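2025-12-22
Shelf reset task, policy comparison, second day

Picked up from Signe's notes. Question is still whether the Plelside checkpoint (trained with wrist views dropped at random) holds up better than the plain one when the bin gets shifted between trials. Both checkpoints saw the same 203 demos, all recorded on the Tusix arms with the old calibration.

Redid the hand-eye calibration first thing. Left arm had drifted more than 3 mm at the gripper tip, right arm was fine. I don't trust any of the left-arm numbers from the first day and have struck them out of the sheet. Randi Engebretsen wants them kept in a separate tab, so they're in there, coloured grey.

Protocol: both arms go to the start pose above the top shelf, operator places the bin at a marked offset, policy runs until it stops or times out. Bin contents left alone between trials. A trial counts if the bin ends up on its target mark and still upright.

Nine trials each. Plain checkpoint: two successes. Most of the failures were the same one - right gripper closes early, short of the rim, then the left arm waits for a lift that never comes. Plelside checkpoint: all but two succeeded. One of those was a timeout, the other a slow tilt as the arms lifted at different speeds.

Small sample, and the offsets were all along the length of the shelf. Haven't tried front to back. My guess is that depth is where it falls over, as the head view has to carry it alone when a wrist view goes.
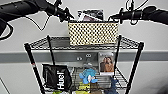

Head view, both grippers over the top shelf, polka dot bin in the centre.

Plivo logger dropped packets on the last run, timestamps repaired by hand. Check before plotting.

To do:
- front to back offsets, same nine positions for both checkpoints
- match lift speeds, ask Signe Haugland which limit she set in April
- spare finger pads from Strömberg, left set is wearing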